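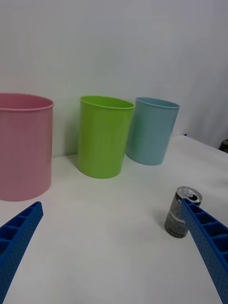 Camwood opens remote teaching station for sorting work

Camwood has begun recording demonstrations for a sorting task at its Hadholm workshop, using an operator at a hand controller to move the arm through each run. The first set, finished in June, holds 3,731 demonstrations made by five operators.

The task is short. A drinks can stands on a white table in front of three open containers, coloured pink, lime green and pale blue. The operator steers the gripper to the can, closes the two blue fingers on it, lifts it over the rim of the container named for that run and lets go. The arm then returns to its start position and the recording stops.

"We kept the objects plain and the table white for the first set," said Yesenia Arriaga, who runs the station. "The difficulty is in the approach. If one finger arrives early, the can tips, and a tipped can is a different task."

Operators work from the wrist camera view and a second screen showing joint positions. Teun Prins, who wrote the control software, said the delay between hand and arm had been brought down to 122 milliseconds, from a level at which new operators tended to overshoot and correct. Commands are passed to the arm 50 times a second, and the same stream is stored with the pictures.

Runs in which the can is dropped outside a container are kept but labelled separately. Camwood had planned to discard them. Dalia Benjelloun, who checks the recordings, asked for them to be held back for a later set on recovery – picking up a can that has rolled or fallen over.

The workshop also tried teaching by hand, with the operator holding the arm and guiding it directly. This was quicker to learn, and new staff needed roughly 108 minutes of practice before their runs were accepted. It was dropped for the main set, as the operator's sleeve and fingers kept entering the camera view. Hand guiding is still used to set the start position and the height limits above the table.

A policy trained on the June set is being tested by Wikström, which supplied the arm. Macario Carrillo of Wikström said no results would be released until the containers had been tried in other orders and at other distances from the can.

The next set will be recorded at Gastisora under the same control software, with cups and small boxes added. Camwood is keeping the three containers and the present fingers for that work.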